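Chapter 7
When the Gripper Lets Go: Dropped Parts and Lost Grip Force

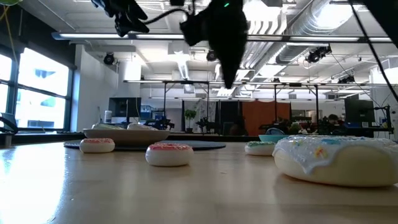
A gripper fault is often the first fault a new technician is asked to handle, and it is easy to handle badly. The arm stops, the screen shows a code, someone presses reset, and the work goes on until the arm stops again. In this chapter we follow one such fault from the first dropped object to the repair. Objects that differ in size make the problem harder to see. A large donut with thick white icing and a small one with pink frosting, set out on the same table, call for different jaw openings, and a gripper that is losing force may manage one of them all day and fail on the other. A tray with a raised rim adds a second difficulty, as the fingers must clear the rim before they open. If they open early, the object lands on the edge, and the record shows a placement error when the real trouble is in the grip.

The case comes from Layug, a small firm that tests handling equipment for food packers. In February its technicians were running a gripper made by Skunel under control software called Beda. On the second day the log showed 478 picks attempted and 435 completed. The software listed most of the failures as "object not found." The technicians took this at face value and spent a shift adjusting the vision settings, with no change in the result.

Princess Baluyot, the lead technician, then watched the runs at reduced speed from outside the marked zone. The fingers closed in the right place each time. On the bad picks they closed, held for a moment, and slipped as the arm began to rise. By the time Beda checked for the object it was already back on the table, so the software reported that there had been none.

The cause was a worn drive belt inside the gripper body. It skipped a tooth under load - only on wide objects, where the fingers were nearly at full opening. The belt was replaced with one from Stalico, and the fault did not return in the next 64 hours of running.

One other event from that week belongs in this chapter. Before the belt was found, a technician reached in to pick up a dropped piece while the arm was paused. A pause is not a stop. The drives were still powered, and the arm resumed when its timer ran out. It brushed his sleeve and he was not hurt, but the report was filed as a near miss, and Section 7.3 goes through it in full.

Before you read on, review the terms holding force, protective stop and lockout from Chapter 3.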